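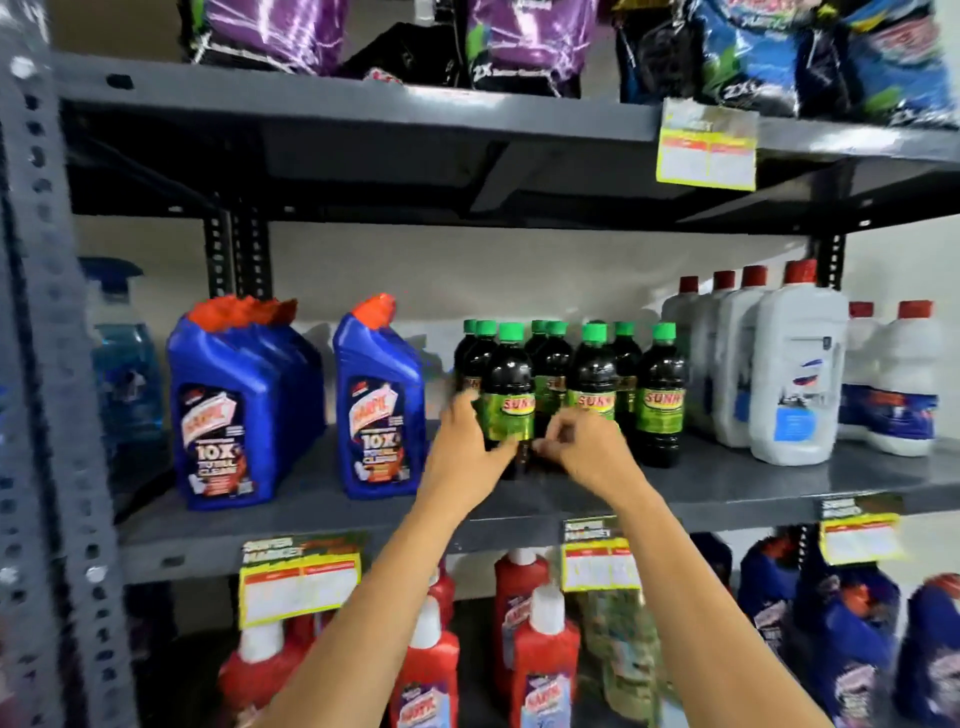

Setting up a petition in Plustaveck

Before you start, you will need an organiser account and the final wording of your petition. The wording can't be changed after the first signature is recorded.

1. Sign in and choose New petition from the Campaigns menu.
2. Under Addressed to, select the chamber or council. For Wultside and Ikier, pick the municipal list, as neither sits under a state electorate.
3. Paste your request into the Wording box. The limit is 1,000 characters, including spaces.
4. Enter the signature threshold. The default is 500. Check the standing orders of the body you are petitioning before you lower it.
5. Add 2 organisers. Both must confirm by email.
6. Choose Preview, then Open for signing.

Note: Paper signatures are entered under Batches. Scan each sheet and key in the names in the order they appear. Sheets without the full wording at the top will be rejected by most clerks.

Caution: Closing a petition is permanent. If you only want to stop signing for a while, such as during a caretaker period, use Pause.

If the signature total drops after you close, the duplicate check has run. Removed entries are kept in the Thaler report, where either organiser can dispute them.

Section author: Ursina Aigner. Last revised in May.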